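Skuvbridge moves gear sub-assembly to two-arm cells and sets out revised duties for bench staff

March 12, 2021

Skuvbridge, the maker of small gearboxes and metering drives, has put two-arm robot cells to work on the gear plate sub-assembly at its Stundar works. The cells place spur gears on a round metal carrier plate, a job until now done wholly by hand. The company has also published the new duties, training hours and rotation rules for the people who work in the section.

The gear plate is the first stage of the Silik metering drive. Each plate has a large central hole and carries gears set round it. Every gear must sit square on its post and mesh with its neighbour before the fastening screw is tightened. A gear seated slightly out of true will often pass a visual check and fail later under load, at a point where the whole drive has to be stripped.

An internal review of the section covered 3,179 plates. Of these, 177 were returned for reseating of one or more gears. The review found no link between returns and any single member of staff. Returns rose in the last part of each shift, and rose again on shifts where a person had stayed on the same bench position throughout.

The section also had the highest number of reports of thumb and wrist strain at the works. Seating a gear by hand calls for a pinch grip and a short downward press, repeated for each gear on each plate. Padded grips and lower benches brought some relief, but the number of presses stayed the same.

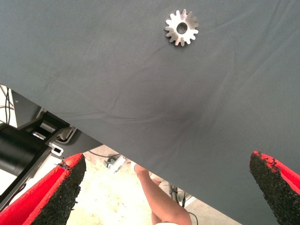 The work surface in each cell is covered with a dark grey cloth. The earlier trial layout used a bare top, and gears set down on it could slide or turn before they were picked. Cloth holds a part where it is put and gives a plain background for the cameras. It does wrinkle with use, and the section's instruction sheet now calls for the cover to be pulled flat at each changeover. Covers are replaced when wear or marking begins to affect picking.

Gripper finger pads are treated as a consumable. The pads are soft enough to hold a gear by its teeth without marking them, and they break down at the tips before anywhere else. Pad condition is logged by the person running the cell, who has full authority to stop work and fit a new pair. No approval from a supervisor is needed for this, and time spent on pad changes is not counted against the cell's output.

The control software and cell design were supplied by Ezeani, which also provided the training course. Two types of arm and several finger designs have been used at Stundar during commissioning. Skuvbridge intends to settle on a single finger design once enough wear data has been collected.

"The press is the part of the job people asked us to take away," said Tobiloba Effiong, operations manager at Skuvbridge. "We kept the parts that need judgement. A person still decides whether a plate is fit to go forward, and a person still signs for it."

Under the revised duties, a cell operator sets out plates and loose gears, watches the placing sequence, checks mesh by turning the gear train by hand, and records any fault by type. Operators also reach in to free cables, reset stands and adjust fixtures. The arms are held in a stopped state for all such work, and the cell cannot be restarted from any point other than the operator's own panel. 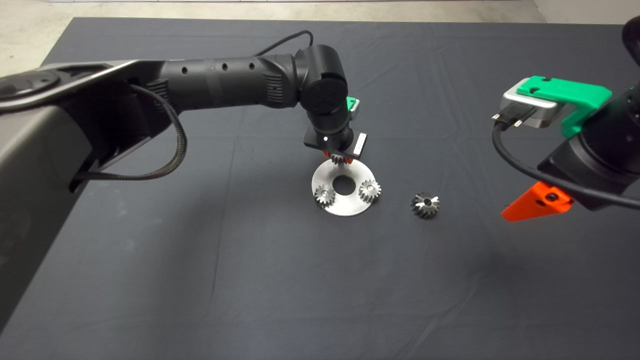
Chie Kobori

Chie Kobori leads the gear plate section and took part in the cell trials from the start. She has worked at Stundar for 12 years, most of them on hand assembly, and wrote the fault list now used by all operators.

"With two gears already on the plate, the third has to come down between them without catching either one," she said. "By hand you feel for the gap and rock the gear in. The arm has to be shown the height, the angle and how hard to push. Most of my first month went on that, and on writing down things I had never needed to put into words."

The fault list separates a gear that was not picked, a gear dropped in transit, a gear seated high, and a gear seated correctly but with poor mesh. Operators had asked for the last two to be kept apart. A gear seated high is a fault in placing and goes back to the cell settings. Poor mesh more often points to the gear itself, and the batch is checked.

Each operator completes a course covering safe entry, basic arm positioning, pad and cover changes, and fault recording. The works has logged 509 hours of training in the section to date. Training is carried out in paid time. Staff who do not wish to run a cell may remain on hand assembly of short-run plates, which the company will continue to build at the bench. 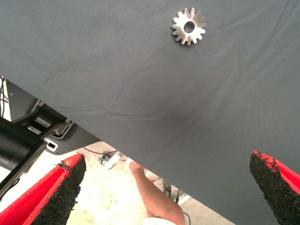 Skuvbridge has agreed that no post in the gear plate section will be removed as a result of the change. Rotation is now compulsory, and no operator will remain at one position for a full shift. Picking trials continue alongside normal work, using the simplest case first: one small spur gear lying flat on the cloth with clear space on every side. Trials with gears lying close together will follow when the single-gear results are steady.

Pay grades for cell operators have been set one step above the former bench grade. The higher grade applies from the date on which an operator completes the course, and it is kept if the operator later returns to the bench.

A further review of returned plates and strain reports will be held in May. The results will be given to section staff before they are released outside the company.

Enquiries about the Stundar works should be sent to the Skuvbridge press office.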